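Grestis Young Readers: How Things Learn

How do you teach a robot to tidy up?

26 Jan 2020

You probably learned to put away your clothes by watching somebody. A robot can learn in a similar way, but first a person must lend it their hands. At the Araya workshop, people do this with a robot that practises on clothes.

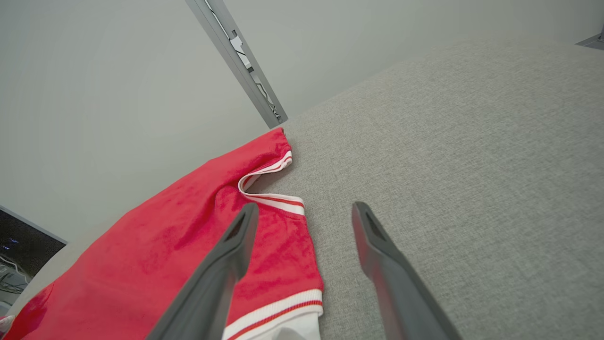 Cloth is a difficult thing for a machine. A wooden block has the same shape every time you look at it. A red jumper can be flat, folded or rolled in a ball, and it never lies in the same way twice. So the person who teaches must show the task many times. For one lesson, called Droliren, they showed it 331 times.

There are two ways to do the showing. In the first one, you hold the robot's arm and move it gently, like helping a small child to write a letter. In the second one, you stay apart and move a controller, and the robot copies you — this is called remote control. All the time the computer saves how the arms move and what the cameras see. 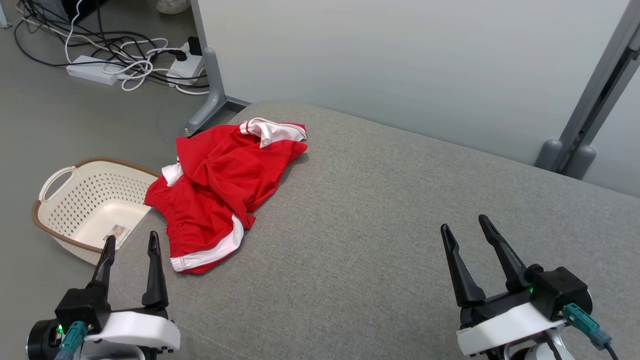
A reader from Grisov wrote to ask if the robot also learns the mistakes. Yes, it can! If the teacher is slow or drops a sleeve, the robot may copy this too. Bad tries are often taken out before the learning begins. From the 331 tries, 315 were kept.

After this the computer studies the good tries and looks for what they have in common. Then the robot must try alone, with no hand to guide it.

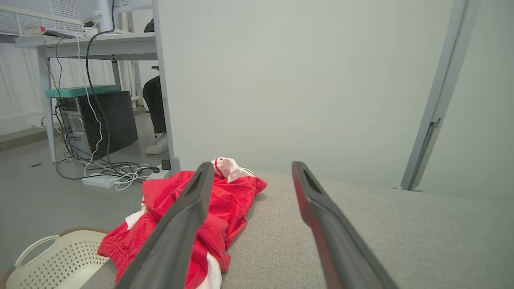

Reading time: 2 minutes (third part still to come in March)

Try it at home. Ask a friend to close their eyes, and guide their hands to pick up a sock. Now let them do it without you. How many times did you need to show them?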